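Teaching an arm to sort shapes: my half of the Proltbridge project

OK so this report covers the part of the project I was on the hook for, which was collecting the demonstrations. Karine Cloutier did the training side and she has her own write-up, so if you want loss curves go bug her. Mine is about sitting next to a robot for most of June with a bag of toy blocks.

The goal, in one sentence: you tell the arm something like "put the green star next to the red one" and it does it, having learned from watching a person drive it through a lot of similar jobs. We didn't write any rules for where to go or how to push. Everything it knows comes from the examples, so if the examples are sloppy, the arm is sloppy, and I found that out the hard way in week one.

How the collecting worked

I drove the arm with a hand controller while our recording program (we called it Kustness, don't ask, it was Dwight's turn to name something) saved the camera view and the arm's position together. Each run started with me moving the arm off to one side, mixing up the blocks, and hitting record. Then the program gave me an instruction off a list and I did it by pushing blocks across the board with the tip. No grasping at all, just pushing! I thought that would be the easy version. It's easy for the cubes. A star spins when you catch it on a point, and the cylinders drift away from you if you're even a little off center, so my first couple of days are mostly me chasing a cylinder across the wood.

Once the instruction was done I stopped the recording, backed off, and typed in whether I thought it was a good one. Then I mixed everything up and went again.

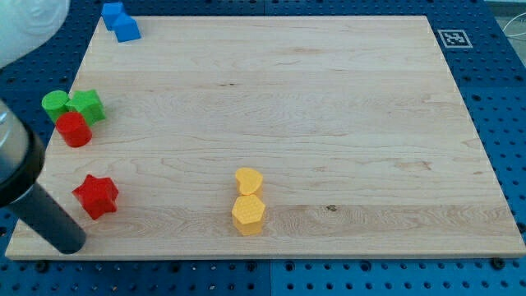 Figure 1. Blocks bunched up on the left of the board, with the arm's tip near the red star.

I want to talk about layouts for a minute because I had the wrong idea about them. When I started, I spread the blocks out nice and even every time, with a big gap around each one. It looked tidy and the runs went fast. Then Karine trained a first model on it and the arm was totally lost whenever two blocks were touching. It would go for the one it wanted and plow the neighbor along with it. Well, sure, I'd never shown it anything else.

So from then on I made messy starts on purpose. Some had everything shoved into one half of the board, like in Figure 1, where the green cylinder, the red cylinder and the green star are all crowded together and the heart has the hexagon right up against it. Other times I put blocks in the corners, which I hated, because there's hardly any room to get the tip in behind them. Dwight Poirier (he's the grad student who was supervising us) made me do extra corner runs after he saw how few I had. Fair enough.

What I ended up with

In total I recorded 696 runs. After cleaning, 654 were left for training. Of the ones I threw out, 26 had a block go off the board, and the rest were mostly me doing the wrong instruction, plus a few where the recording froze partway through. I'd read "red star" and go straight for the red cylinder, usually after lunch. We talked about relabeling those with what I'd really done, and I still think that would work, but we ran out of time to check them all properly.

I also had to redo my notes on what counts as "next to." I'd been stopping when it looked close enough, and close enough on a Friday afternoon is a lot looser than close enough at 9 in the morning. We settled on touching or nearly touching, and I taped that to the monitor. I never went back and rescored the early runs, so that's a known problem with the set.

Things I'd change

Record the pauses less. I hesitate a lot before a push, and the trained arm picked up the hesitating. It hovers. Karine trimmed the still parts from the start of each run and that helped, but there's plenty of dithering in the middle that she left alone.

Get a second driver in early. All of the runs are mine, so the arm pushes the way I push, which means it likes going around the near side even when the far side is shorter. Dwight drove 2 practice runs and his style was completely different, lots of little taps. I'd love to see what a mix of both does.

Write the instruction list with more variety too. Ours said "next to" over and over and hardly ever said things like "away from" or "between." I added some of those to the list in the last week, and they're in the folder marked Brirum along with the cleaned runs and my notes. If someone picks this up in the fall, start with the notes file, and please charge the controller the night before.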